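I signed up for the Drulteo robotics club because my knees had quit on soccer and I wanted something to do with my evenings. That was in May. I now own 7 screwdrivers and have opinions about gate valves.

The club's big project is a sorting challenge called Pelupessy. You get a set of ordinary hardware parts – a brass valve with a red handwheel, a capacitor, a plastic pipe clamp – and your gripper has to pick up whichever one the software asks for. Sounds easy, right? I thought so too! 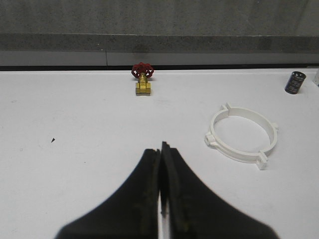 Aiguo Pan told me the clamp would be my enemy, and that everyone starts out blaming the code when they should be looking at how the fingers close on a thin edge.

So I spent two weeks on thin edges. I also learned that you can't just practice with one layout, so we shuffle the parts and log each try in a shared spreadsheet (we're at 1267 rows, and I typed way too many of them).

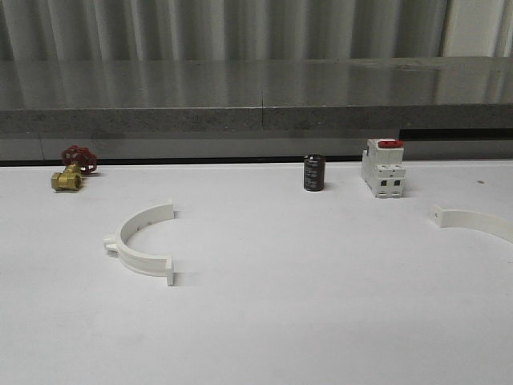 Valve, capacitor, breaker and clamps on the white table.

My favorite part is the arguing. Should the arm go for the breaker from above or from the side? Deolinda Azevedo says above, I say side, and we've burned over 100 tries on it without settling a thing.
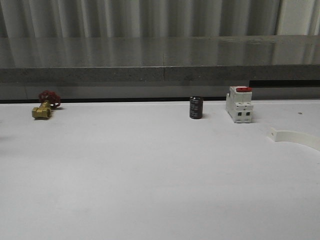
Photo: Mansa Essien / Drulteo

We take our setup to the Rerurcombe meet next, where each team gets one table and a parts list it hasn't seen before. I'm nervous – mostly about the clamp.

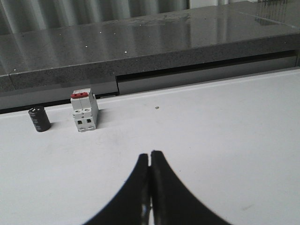 Kwaku Amoah thinks we should slow the arm down and take the lower score, since a dropped part costs more than a late one. I've come around to that, and the new speed settings go in tomorrow night.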